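**Swap shelf news, May**

Quick one, we're behind on everything. Intake for the Zitden hall swap closes at 4 pm on the last afternoon of the month. So far 96 things logged, last year we finished on 169, so dig out those closets please. Old phones, lamps, clocks, glasses, picture frames. No mattresses. Mavis Delacroix has the tags.

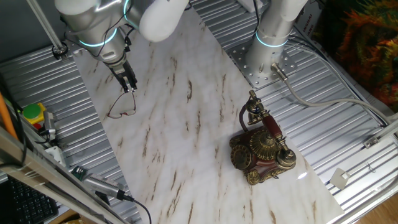

*Old-style rotary phone, dark red-brown with gold trim, and a pair of wire-frame glasses.*

Phone first. Three people have asked already so it's going in the draw, not on the shelf. Slips are at the desk, one per houshold. Don't know if it rings, Gus Haddad says he'll try it on his landline when he gets a minute.

Glasses: if you think they're yours ask Soledad Quintanilla. Otherwise they go in the eyewear box with the other 38 pairs. 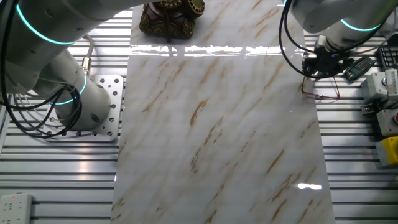
Also need tablecloths, long ones, and boxes with lids. Bring them to the side door, the front one sticks. Anything fragile, wrap it and write FRAGILE on it big. Set up starts 8 am, coffee from Walid Hakim, bring you own mug.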